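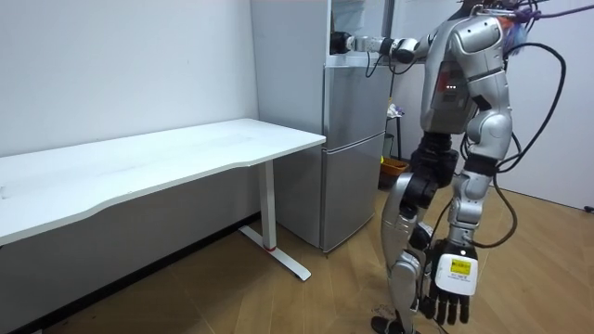
Left gripper on the upper door, arm at head height. Right hand not in use.

Notebook, humanoid bench, December. Started 14:10.

Purpose today: compare the two end effectors on the refrigerator task before we decide which one to order for the second arm. Left side has the Forell gripper, right side keeps the jointed hand. Same controller for both, same speed limit, Gwenaël did not touch the gains since the last entry.

Task is simple to write and less simple to do. Go to the door, make contact near the top, hold 50 N against the surface, release, come back to standing. We do not open the door yet. The contact test must be clean first.

Gripper (left): 46 trials, two stopped by me. One was a false alarm, I pressed too early. The other was a true slip, the fingers moved down on the door and the wrist started to turn. The finish is smooth and the pads do not like it. Force reading is stable after contact, small oscillation in the first moment, then quiet.

The thin cable at the left wrist hangs too low. When the arm is extended it makes a loop in front of the door, and I am afraid that one day it will go between the fingers. Ask Pascal for two more clips. He said the spiral wrap is finished and Pichon delivers only next month.

Hand (right): only a few trials, I do not give a number because I changed the approach angle in the middle. The fingertips arrive one after the other and the controller takes the first one as full contact. Songül thinks we can solve it with a filter on the tactile signal. I think we should close the fingers more before contact. We try both.

Balance: with the arm this high the robot leans a little to the front, the ankle torque goes up but stays under the limit. Feet did not move during the hold.

Log rate 400 Hz. Total samples for the slip trial: 2,195. File is in the shared folder under Lunduseo, name begins with "door_upper".

To do
- clips for left wrist
- softer pads, ask Annick if the Stotiner ones fit our fingers
- repeat the right hand with one fixed angle
- move the contact point lower, same force

Stopped 17:30.

Filed under: Manipulation / Grippers / Bench notes
Questions about this notebook: write to Ailsa Aitken | Back to top
This site uses cookies to remember your login. Accept | Settings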